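Ticket 1697 — Heating: radiators cold on first floor, boiler losing pressure
Site: Wodberg House, Lismont
Raised by: Building office
Category: Heating and hot water
Priority: Normal, raised to High
Status: Closed
Opened: Thursday, February 23, 2023

Problem as reported

The four radiators along the back of the first floor are cold. The ones at the front are warm at the top and lukewarm at the bottom. Ground floor is fine. Boiler display shows 0.6 bar this morning and the low pressure light is on. It was topped up to 1.4 bar on Monday, so it has lost most of that in three days. The boiler still fires but cuts out after a few minutes and has to be reset. Tenants in the two back rooms are using plug-in heaters.

There was a similar fault in January, closed as "system topped up, no leak found". Please don't close this one the same way.

First reply, Tian Heating desk

Please send the following before we book a visit:

Pressure reading when the system is cold, and again when it has been running for half an hour.
Whether the copper pipe on the outside wall behind the boiler is dripping.
Whether any radiator valve or pipe joint feels damp. Wrap a dry tissue round each one and look for a wet patch.
Whether anyone has bled a radiator since January.

Building office

Cold: 0.6. After half an hour: couldn't get it to run that long. I topped it up to 1.2 using the filling loop and shut both valves on the loop afterwards. Half an hour later it read 2.9.

Outside pipe: dripping, slowly, once it got hot. Put a jug under it. Dry again when the boiler was off.

Tissue test done on every radiator I can get at. All dry. The radiator in room 5 has a fitted cupboard in front of the valve end and I can't reach it.

One tenant bled the radiator on the back landing "a few times" over Christmas. No idea how much came out.

Tian Heating desk

A rise from 1.2 to 2.9 is too much. A healthy system would go up by half a bar or a little more. The likely cause is the expansion vessel, which has either lost its air charge or has a split diaphragm. When the water heats up it has nowhere to go, the pressure climbs, the relief valve lets some out through the outside pipe, and when everything cools down you are left short. That would fit the January fault as well.

The cold radiators at the back may be a separate matter. Low pressure would affect the top of the building first, but you say the front ones are warm, so air or sludge on the back loop is more likely. Engineer booked. He will need access to the boiler cupboard, all first floor rooms and the valve in room 5.

Do not keep topping up in the meantime unless the boiler locks out. Fresh water brings fresh air in with it.

Building office

Access arranged. The tenant in room 5 will empty the cupboard and we will take the side panel off. Radiator key and the spare keys for the first floor will be left at the front desk. 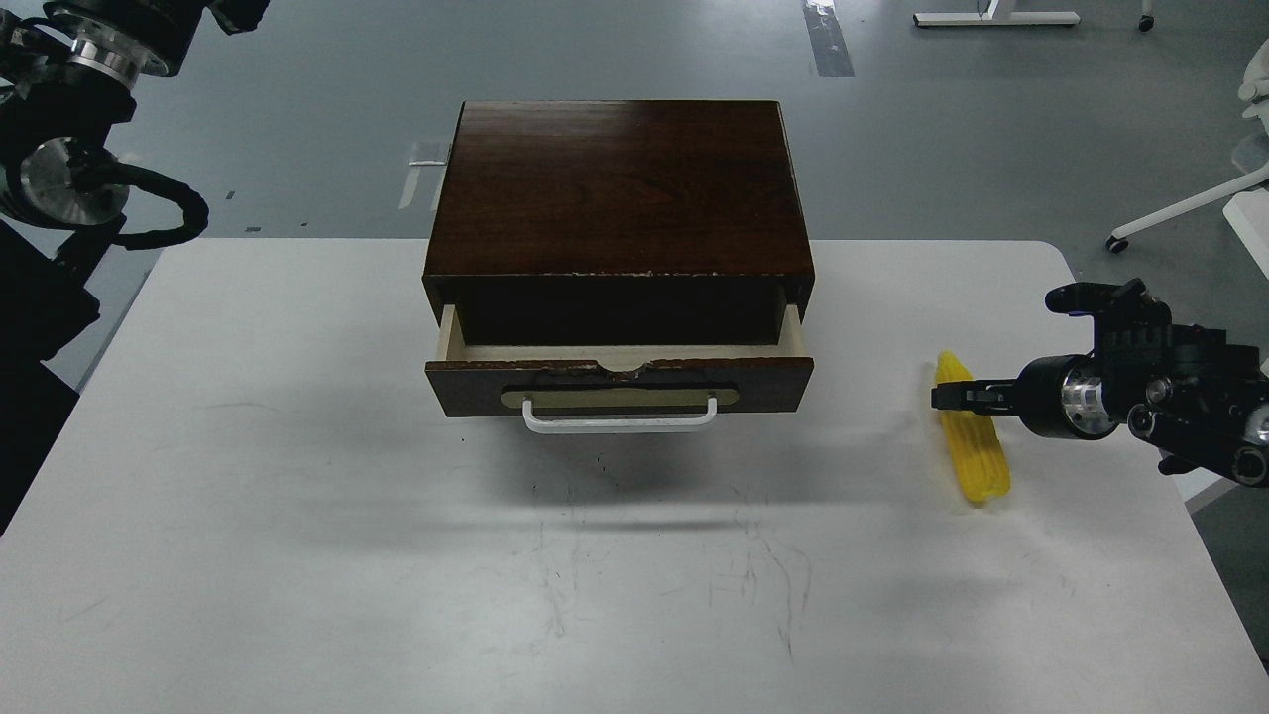
Visit notes

Arrived 9.10, system cold, pressure 0.8.

Checked the expansion vessel at the air valve. Water came out when the pin was pressed, so the diaphragm has gone. No point recharging it. Vessel is the original one fitted with the boiler. Isolated and drained the boiler side, removed the old vessel and fitted a new one, set to 1.0 bar before filling.

Relief valve was passing slightly even at low pressure. Once these have lifted a number of times they often don't seat properly again, so I changed it. Copper discharge pipe outside is sound.

Room 5 valve: slight green staining on the nut, dry to touch. Nipped up a quarter turn. Not the cause of the loss but worth watching.

Back radiators: bled all four. A lot of air from the landing one, very little from the others. Two still cold afterwards. Took the head off the thermostatic valve in room 6 and the pin was stuck down. Freed it with pliers and a drop of silicone spray. Room 7 the same. Both came on within ten minutes. The pins stick when the heads are left on 0 for months — ask tenants to turn them fully up and back once or twice over the summer.

Drained a cup of water from the landing radiator. Dark but not thick. Added one bottle of Skitusari inhibitor through the towel rail. No flush needed this year.

Filled to 1.3 cold. After 45 minutes at full heat: 1.8. Discharge pipe dry.

Parts and charges

Expansion vessel, relief valve, one bottle inhibitor: 200
Labour, one visit: under the service plan, no charge
The approval limit on this site is 300, so no separate order was raised.

Building office, one week on

Readings taken before the heating comes on each morning: 1.3, 1.3, 1.3, 1.3, 1.2, 1.3, 1.3. The 1.2 was me reading it from the side, I think. All first floor radiators are hot. Jug outside has rainwater in it and nothing else.

Room 5 tenant says the radiator is ticking when it warms up. Is that anything?

Tian Heating desk

Most likely the pipe moving against the floorboard as it expands. If it bothers them we can put some felt round it at the annual service. It won't harm the radiator.

Building office

They can live with it. The side panel on the cupboard is back on with screws instead of glue so it will come off again next time. Happy to close.

Closed by Tian Heating desk. Cause: failed expansion vessel, stuck valve pins in rooms 6 and 7. Linked to January ticket. Room 5 valve nut to be checked at annual service, due in week 52.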